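Does adding more rooms help a grasping policy more than adding more demos?

Asked by Jurgita Kalniņš

I train a policy from hand-held gripper demonstrations. View from the wrist camera: 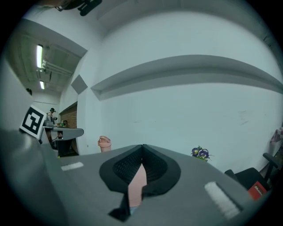 What I tried

3568 demos, all from 2 rooms. In those rooms it works well. In a third room it fails often. Should I record more, or move?

2 answers

Chiharu Honda
Move. In our Rutherford tests we kept the total fixed and went from 2 rooms to 3, and the new-room result improved. With a fisheye view like yours, much of the input is walls and lights, so the policy can learn them. Hold out one full room, and report 100 trials there.

punddale
more data always helps imo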